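Lerkelside students teach a robot arm to clear up after snack time

2023-06-20

The robotics club at Lerkelside wrapped up its year last week with an open afternoon, and families, neighbors and a good number of younger brothers and sisters came by to see what the club has been working on since September. The short version is that the students have been teaching a robot arm to pick up bags of chips and put them into buckets. The long version is a good deal more interesting, and the students were more than happy to tell it to anyone who stopped at the table (and to several people who were only trying to get to the lemonade).

The club has 20 members this year, most of them new to robotics, and they meet after school in a big shared workroom that the engineering firm Dremard lets them use. The project goes by the name of Rey, which is what the students started calling the arm in the first weeks of fall, and the name stuck so well that it is now written on the sign-up sheet, the supply cupboard and the club's T-shirts.

The idea for the task came out of a long discussion about what a robot ought to be able to do around a school. There were grand plans for a while, including one for a machine that would sort the entire lost-and-found. In the end the club settled on snack bags, which are cheap and easy to come by, and which make a surprisingly hard job for a robot. A block of wood keeps its shape when you squeeze it. A bag of chips folds, slides, puffs up at one end and catches the light in a way that can make it hard for a camera to tell where the bag stops and the table starts.

To teach Rey, the students guide the arm through the job themselves, over and over, while the computer records the camera pictures and the movements of the arm together. One student steers, another sets out the bags in a fresh arrangement, and a third keeps the log. Over the spring term they recorded 266 of these practice runs, and the log for each one is written up by hand in a row of school notebooks — the club is very proud of the notebooks. The recordings are then used to train a program that tries to do the same thing without a student at the controls.
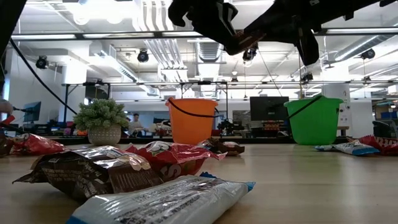

The members worked out early on that tidy practice made for a fussy robot. In the fall they set the bags out in neat rows, and the arm did nicely as long as the rows stayed neat, but one bag turned on its side was enough to send it reaching for the wrong spot. After the winter break they changed their habits. Bags were laid down every which way, near the buckets and far from them, and the person setting up was asked not to think too hard about it. Progress after that was slow but steady, and there was a good deal of cheering in the room on the afternoon when Rey first finished a full round with everyone's hands off the controls.

Visitors at the open afternoon had the chance to try the steering for themselves, and it was lovely to see how quickly people became absorbed in it. Grown-ups tended to go in too fast and knock the bag away from the gripper. The younger children, who had spent a while watching, were often more patient, coming down slowly over the middle of the bag and closing the fingers only when they were sure. The line stayed long for most of the afternoon, and the club ended up keeping the doors open 2 hours later than planned so that everyone who wanted a turn could have one.

The students also put up a display about the things that had gone wrong, which drew nearly as much attention as the arm. There was a page on the week when the gripper would not close all the way, a page on the bag that burst (crumbs were still being found a month later, we are told), and a very thorough chart comparing brands of tape. Several parents said it was their favorite part of the visit, and the club plans to keep adding to it next year.

In the spring, the club took Rey to the Soltodard student robotics meet, where teams from all over the region show a project of their own choosing and are scored on how it runs and how well the members can explain it. Lerkelside earned 135 points, its best result so far, with especially kind remarks from the judges about the logbooks. The arm dropped its very first bag of the day and then went on to have a fine round, and the students have told that story so many times by now that the dropped bag has grown into something of a legend.

The club takes a break for the summer and starts up again in September, when the members hope to move on to harder things, such as paper napkins and soft fruit. There is also talk of asking Rey to sort the bags by color, though opinions in the club are divided on whether that should come before the fruit or after it.

New members are welcome, and no experience with robots or programming is needed. Students who would like to join can put their names down at the school office before the end of term or in the first two weeks of the new school year. Donations of unopened snack bags are also gladly accepted, in any flavor and any size.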